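Last updated: September 2022

Yaa Owusu didn't set out to buy an arm. She runs the packing room at Beltside, a school and art supply wholesaler, and in January she was pricing conveyors.

"The conveyor quote came back and I thought, that fixes the walking, it doesn't fix the sorting," she says.

She looked at two systems, from Omuvik and Skotia, and took the Skotia on a lease. The arm was the easy part to cost. Fingers, mounts and guarding were quoted separately — she hadn't budgeted for any of them.

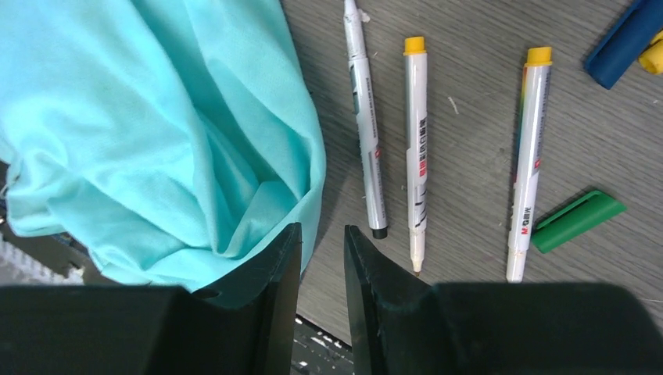

The gripper's view of the table, with markers, a green cap and a turquoise cloth.

"Markers are awkward. They're thin, they roll, and the caps come in every colour," Owusu says. "Test with your own stock before you sign. Ours took 6 weeks."

She now sets aside $500 a month for spares and has one person trained per shift. Her advice is to ask what a service call costs after hours, and to get the answer in writing.

Would she buy a second? "Not this year. I want to see the lease out first."

Comments (2)

amaral_ops: Did the quote include training? Ours was extra.

Deb T: We're still at the conveyor stage. Good to know about the guarding.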